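3.2 Der Boden als Ablage

Über den Boden wollte ich anfangs gar nicht schreiben. Mein Thema war das Einräumen, also Schränke, Fächer, Schubladen, und in den ersten Protokollen aus Varkeck taucht der Boden höchstens als das auf, worauf man steht. Dann habe ich die 1617 Einträge aus allen 17 Haushalten zum ersten Mal am Stück gelesen (keine schöne Woche, meine Handschrift ist eine Zumutung) und bin dauernd über denselben Satz gestolpert: »erst mal runter damit«. Mal ging es um Wäsche, mal um Altpapier, einmal um eine komplette Besteckschublade samt Inhalt. Runter damit, und weiter.

Ich nenne das im Folgenden Zwischenlegen. Gemeint ist alles, was jemand beim Aufräumen auf den Boden legt, obwohl es dort nicht bleiben soll. Was herunterfällt und liegen bleibt, zählt nicht dazu, Möbel auch nicht. Bei Schuhen bin ich unsicher geworden und habe sie am Ende weggelassen, denn in fast jeder Wohnung gibt es eine Stelle, an der Schuhe wohnen, und wer sie dort abstellt, räumt sie ja auf! Brynhildur Norðdahl, die einen Teil der Protokolle noch einmal unabhängig von mir durchgesehen hat, fand das zu streng. Wir haben uns darauf geeinigt, dass Schuhe mitten im Flur doch als zwischengelegt gelten. Ganz glücklich sind wir beide damit nicht.

Eine Aufräumrunde dauerte in der Regel knapp 60 Minuten, danach haben wir Kaffee gekocht und geredet. Diese Gespräche waren für den Boden ergiebiger als das Zuschauen. Beim Zuschauen sieht man ja nur, dass ein Stapel entsteht, und rätselt, was er werden soll. Fragt man nach, hat fast jeder Stapel einen Namen: »das muss nach oben«, »das ist von meiner Schwester«, »das weiß ich noch nicht«. Vor allem der letzte hat mich beschäftigt, weil er so hartnäckig ist. Er wandert von der Tür zum Fenster und wieder zurück und wird dabei gern sogar größer.

Dass der Boden dafür so beliebt ist, hat sicher mit dem Platz zu tun. Tische sind oft schon belegt, und ein Regal verlangt eine Entscheidung: welches Fach, neben was, mit dem Rücken nach vorn oder nach hinten. Der Boden will nichts wissen. Leif Bisgaard hat in einer Besprechung eingewandt, das sei doch vor allem eine Frage der Knie, und er hat recht, zumindest teilweise. In zwei Haushalten wurde wegen des Bückens überhaupt nichts auf den Boden gelegt, dort übernahmen Bett und Sofa dieselbe Aufgabe. Die Stapel sahen sich trotzdem verblüffend ähnlich, und sie hießen auch gleich.

Ein Wort noch zu den Kisten. In mehreren Wohnungen standen faltbare Boxen von Hviid bereit, mit denen laut ihren Besitzern »jetzt endlich Ordnung« einziehen sollte. Meistens lagen sie zusammengeklappt neben den Stapeln, und in einem Fall obendrauf. Ich will daraus keine große These machen. Mir fällt nur auf, dass eine Kiste wieder eine Entscheidung verlangt, ganz wie das Regal, und dass die Leute beim Zwischenlegen gerade davon eine Pause nehmen.

Für die Auswertung musste der Boden erst einmal eine eigene Kategorie bekommen. Vorher hatte ich ihn unter »Sonstiges« geführt, zusammen mit Fensterbänken und Stuhllehnen, und das war ein Fehler, der mich im August das halbe Kategoriensystem gekostet hat. Jetzt wird zu jedem Eintrag notiert, ob eine Bodenfläche beteiligt ist, ob etwas darauf abgelegt oder von dort aufgenommen wird und ob die Person sagt, wohin es später soll. Die Blickrichtung von oben nach unten (Abbildung 2) ist übrigens die, in der auch die Befragten am liebsten über ihre Stapel sprachen: »von hier aus sehe ich ja alles«. Im Sitzen klang das schon anders, da verschwand das Untere unter dem Oberen, und das Gespräch gleich mit.

Abbildung 2: Blick nach unten auf eine Bodenfläche.
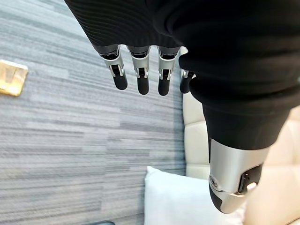
3.3 Wie Stapel wieder verschwinden

Das Auflösen geht schneller als das Aufschichten, jedenfalls bei den Stapeln mit klarem Ziel. »Das muss nach oben« verschwindet in einem Rutsch, sobald ohnehin jemand die Treppe hinaufgeht. Zäher wird es, wenn eine zweite Person beteiligt ist. Hjalti Mogensen hat mich darauf gebracht, in solchen Fällen beide getrennt zu fragen, und seitdem habe ich etliche Stapel in den Daten, die von zwei Leuten zwei Namen bekommen haben – und entsprechend lange liegen blieben. Gezählt wird so ein Stapel bei mir nur einmal, die Namen stehen beide im Protokoll.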